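Home Guides Laundry Parts Contact
Search this manual Go

Section 6. Washing colored sportswear in the Herneo

The quick-start card says the Sport program handles "all team wear." I would treat that as a hopeful statement.

1. Turn shorts and jerseys inside out and tie any drawstrings.

2. Sort by the darkest color on the garment. Red with white trim goes in with reds.
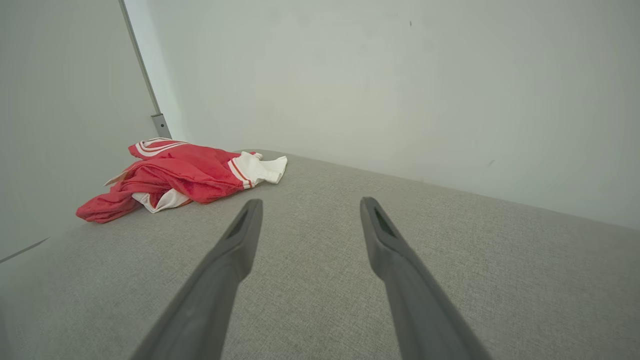

3. Fill the drum halfway. The card allows a full drum on Sport, but ours left detergent in the waistbands at that level.

4. Select Sport, then press Temp until the display shows Cold. It goes back to Warm every time you change programs, whatever the card claims about memory.

NOTE: Flistelard color sheets are sold as a way to mix reds and whites. Ruxandra Munteanu ran 9 loads with them and still got pink trim in 3. Buy them if you like.
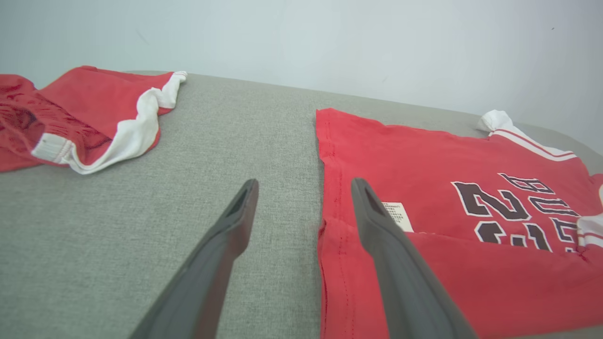

Can I use the Quick 19 program for red shorts?
Only for shorts that have been washed several times before. The single short rinse doesn't clear loose dye from new ones.

5. Take the load out as soon as the door unlocks. Don't rely on Delay End to keep it fresh overnight.

CAUTION: Never put bleach in the softener drawer. It goes in undiluted at the last rinse.

Last updated: May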